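Recording Two-Handed Demonstrations with Hand-Held Grippers: A Guide for New Operators

Prepared by Rania Qudah, Flernora Manipulation Group
February 16, 2018
31 shares | 13 comments

This guide sets out the procedure by which operators record demonstrations for the Truklow study. The study asks whether a two-armed robot can learn household tasks from people who carry the grippers themselves, with no robot arm involved in the recording. Operators should read the whole guide before their first session.

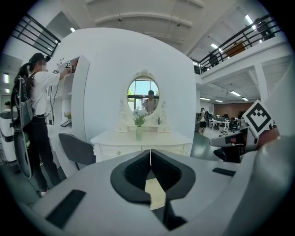
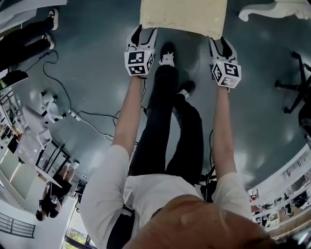 1. Before the session

Collect a pair of grippers and check that each marker is clean and firmly fixed. The markers allow the position of each gripper to be recovered from the recorded video, and a scratched or lifted marker will spoil every demonstration made with it. Report any damage to the equipment desk and take a replacement pair.

Open and close each gripper 20 times. The movement should be smooth throughout. Start the Obeidat recording program, enter your operator number and confirm that every camera view listed on the session sheet is live. Loose clothing and long sleeves should be kept clear of the lenses.

2. Choosing the task

Tasks are assigned by the program and appear as a single sentence, such as "place the object on the shelf" or "lift the board from the floor". Carry out the task exactly as worded. If the wording is unclear, skip the task and mark it for review.

3. Making the demonstration

Begin with both grippers held in front of the body and in view of the head camera. Hold still for a moment, then start. Move at a steady pace, slower than you would with bare hands. Large flat objects should be approached with both grippers before either one closes. Look at the object during the whole of the approach, as the head view is used in training.

Do not use your fingers, knees or feet to steady an object. Should an object slip, let it come to rest and pick it up again with the grippers. Recoveries of this kind are kept in the data set. In our November trial, the policy trained with recoveries included dealt better with dropped objects than the policy trained without them.

4. After each demonstration

Return to the starting posture and stop the recording. Mark the attempt as complete, recovered or failed. Failed attempts must not be deleted. Change the starting position of the object before the next attempt, and vary your own standing position where the space permits.

5. Session length and transfer

A full task set consists of 300 demonstrations and is normally shared between several operators. Rest whenever your wrists become tired. At the end of the session, copy the recordings to the Jaka server and wait for the transfer report before switching anything off. Files missing from the report should be copied a second time under the same name.

Questions on marking should be sent to the author with the session number in the subject line.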